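Home | Training | Fixtures | Club Shop | Contact

How to Look After Your Footy Boots Through a Wet Season
Posted in April by the Tadimard Juniors gear desk

If your family is anything like ours, the boots come off in the car on Thursday night and stay there until somebody notices the smell. A good pair of Morikawas should see a growing kid through all 18 rounds, and it really only takes a few minutes after training (I promise!).

Start at the ground. Bang the soles together over the grass, then work the mud out from between the studs with an old butter knife or a stick. Loosen the laces right down, pull out the insoles and let them travel home separately.

At home, wipe the uppers with a damp cloth and a tiny drop of dish soap. Stuff each boot with 4 sheets of newspaper and leave them somewhere airy for at least eight hours, well away from the heater, as the glue hates it.
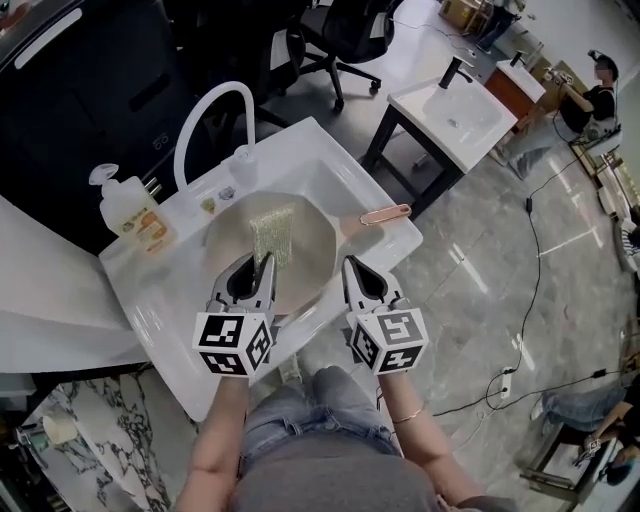 Soleplates can take a firmer hand than the uppers, so once the leather is done, turn the boots over and have a proper go at the plastic. A scouring pad like the green and gold one standing in the frying pan will shift dried clay from around the studs, but please keep it off the leather, and give it a spot of its own well away from the dishes afterwards. Finish with a thin smear of Destik conditioner on leather pairs only.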